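Rolurgate Toy and Materials Library
Minutes of the stock and display meeting, August 30, 2025, Room 8

1. Minutes of the previous meeting
Agreed as a correct record, with one change: under item 4, "Trover" to read "Trover trays".

2. Matters arising
The shelf brackets ordered in February have been fitted. The invoice from Parko has been paid. No further action.

3. Wooden blocks
3.1 Set 1201 was checked against its card. Two cubes are missing. The set stays on loan with the card amended.
3.2 The meeting considered whether plain cubes should be oiled. Members differed. Oil darkens pale wood and makes it harder to match replacements to older pieces. Agreed to leave all plain cubes untreated and to review this when the next set is bought.
3.3 Corners are to be checked by hand on return. Cubes with splinters go in the repair tray. Light rounding of the corners is not a fault.
3.4 Cunha has quoted for replacement cubes, sold singly. Quote accepted for 23 pieces.

4. Backcloths
4.1 The printed night sky cloth was discussed. The pattern is dark blue to black with stars and a band of lighter blue cloud. It was agreed that pale wood shows up well against it and that it should be kept for the block displays.

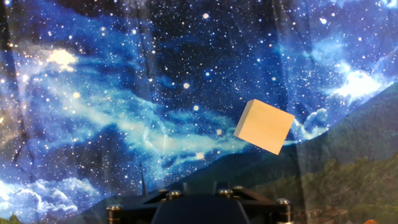
4.2 The cloth has faint folds and creases. It is to be stored on a roll from now on. Ironing was proposed and deferred until the fibre content is known, as the label has been removed.
4.3 A second cloth in a plain mid grey was requested for the darker toys. Price to be obtained from Parko before the next meeting.

5. Storage
The Trover trays do not fit the lower shelf with their lids on. Agreed to store them there without lids and to keep the lids together in the tall cupboard.

6. Any other business
The loan cards are nearly used up. Reprint approved, same size, heavier card.

Actions
Amend card for set 1201.
Place order with Cunha.
Find a roll for the night sky cloth.
Obtain grey cloth price.
Send loan cards for reprint.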